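Home | Kitchen | Laundry | Workshop | Index

Front loaders: drawer, seal, filter and feet

Most complaints about front-loading machines come down to four things: residue in the drawer, mould on the door seal, a blocked pump filter and a drum that shakes the room on the final spin. All four can be dealt with in an evening using an old toothbrush, a shallow tray and a spirit level. Switch the machine off at the wall and close the water tap before starting.

Drawer

Pull the drawer out to its stop, press the release tab and lift it clear. Tabs differ between makes, so check the manual before using force. Soak the drawer in hot water for 12 minutes, then brush the siphon cap in the softener section. Brush the roof of the cavity as well, where the water jets are. Powder cakes there and falls back in lumps.

Most households use too much detergent. In soft water, half the dose on the packet is a sensible starting point. At Tremelthorpe the supply is hard, and I use the full amount for towels and a little less for everything else.

Door seal

Fold back the rubber and wipe out the groove at the bottom. Hair, grit and coins collect in it. Use a cloth wrung out in warm water with a drop of washing-up liquid. Do not use neat bleach on the rubber. Dry the groove and leave the door ajar between washes, unless there are small children or cats in the house.
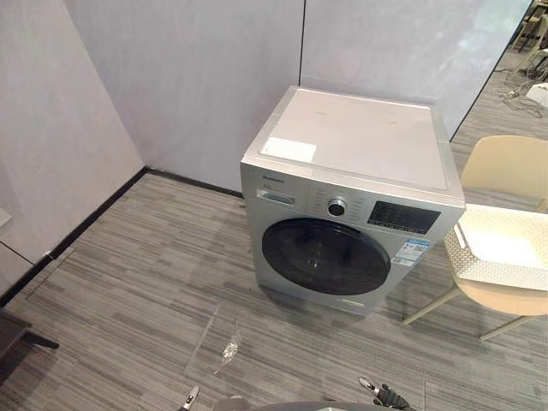
Front loader with the drawer at the far left of the control strip.

Pump filter

On most machines the filter is behind a small flap low on the front. Put the tray under it and drain through the little hose if one is fitted. Unscrew the cap a quarter turn at a time. Ingeborg Rothe, who wrote the drains page on this site, puts an old towel under the tray as well – good advice where there is carpet. Check that the impeller behind the filter turns freely, then refit the cap hand tight.

Feet and level

Lay the level on the top panel, side to side and then front to back. Adjust the front feet with a spanner and tighten each locknut up against the body. Press down on opposite corners. There should be no rocking. Soft flooring compresses under load, so check again after a few washes.

A machine that walks on a level floor is usually badly loaded. One heavy bath mat on its own will not balance. Add two towels and run the spin again.

Maintenance wash

Once a month, run the hottest cotton programme with the drum empty and 140 g of washing soda in it. I do mine on a Friday. Follow with a short rinse. Vitória Frade wrote in June to ask whether vinegar would do instead. Occasional use is unlikely to do harm, but I would keep it off the seal, and never mix it with bleach.

Contact | © Tremelthorpe Household Notes | Back to top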